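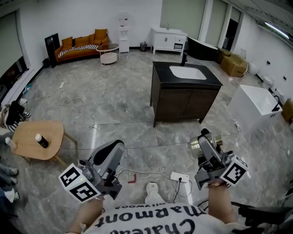 **What is a power strip?** A block of electrical outlets on a short cord, which lets several things plug into a wall that was built for one or two.

The power strip (also *extension block*, *multi-outlet*, *power board* in Australia, and in many homes just "the thing behind the couch") is among the most widely owned and least admired household goods. It creates no electricity. It shares out what the wall already had, and the wall's limit stays where it was, however many outlets are added downstream.

## Design

A basic strip has a plug, a cord, a plastic or metal housing, and a row of outlets wired in parallel. Many have a switch, often lit, and placed where a foot will find it. Better models include a circuit breaker that trips when the load gets too high. Outlet spacing has been a sore point ever since chargers grew fat: a strip sold as having six outlets may have room for four, if the chargers are on good terms.

## Power strips and surge protectors

The two are often confused, sometimes by the packaging. A surge protector contains parts that divert short spikes in voltage away from whatever is plugged in. Those parts wear out with use, and the outlets usually go on working afterward, so an old protector can retire to life as a plain power strip without telling its owner. Some have a small light to announce the change — it tends to face the baseboard.

## Safety

Heaters, toasters, and other appliances that make heat should go straight into the wall. Plugging one strip into another, known as daisy-chaining, is discouraged in nearly every manual and practiced in a great many offices. Strips should not run under rugs, and one with a warm housing or scorched outlets belongs in the trash.

## In Plorkbridge

The town of Plorkbridge has a small place in the story thanks to Howlader, a maker of hardware whose Vokthorpe strip came with a 40-inch cord, too short for most desks and too long for most shelves. The importer Clerimport took 200 of them and still had 73 in October. Designer Nusrat Gazi defended the length in the trade press. Her colleague Tharindu Haque later added a longer cord and a thirteenth outlet, set at the end and turned sideways. Owners generally used the sideways one first.

## See also

- Extension cord
- Circuit breaker
- Wall outlet
- Cable tie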